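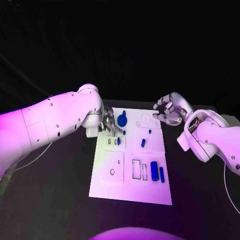 Dorance Two-Arm Bench System

By Mikkel Ladefoged, Product Information, Vondex
Updated July

The Dorance is a two-arm bench system with multi-fingered hands, supplied by Vondex for the evaluation of light assembly and household handling work. It is offered to laboratories, training centers and manufacturers that wish to judge for themselves which chores a machine can be given today.

Current capability

Customers frequently ask whether the system can take over a station on the shop floor. At present it cannot do so unattended. Vondex rates the Dorance for supervised trials of picking, placing and inserting rigid parts on a fixed board. Folding laundry, loading a dishwasher and sorting mixed hardware remain under study, and no delivery date is given for them.

The task board carries a gear, pegs and cylinders, with outlines and slots to receive them. A new operator at our Halimstead site is expected to clear and refill it by hand before supervising the arms. 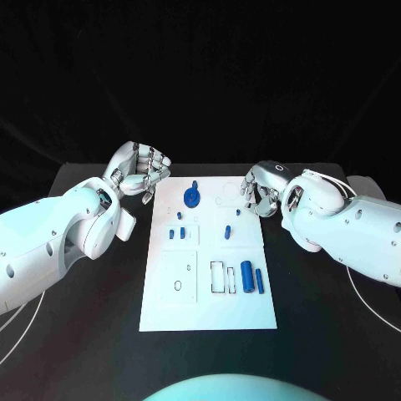
Both hands over the upper part of the task board, Halimstead.

Trial results

In the most recent series the system attempted 500 insertions and completed 400 without assistance. The remainder required an operator to reseat the part or restart the motion. Upright pegs gave the fewest faults. Parts lying on their sides gave the most, and customers should plan their trials accordingly.

Supply and terms

The evaluation package includes two arms, two hands, one task board and 14 hours of operator instruction. The trial period is 90 days. Installation in northern regions is handled by our partner, Baldursdóttir. Service requests are not processed on Sunday.

Contact: Vondex Sales Office, Halimstead | © Vondex. All rights reserved. | Back to top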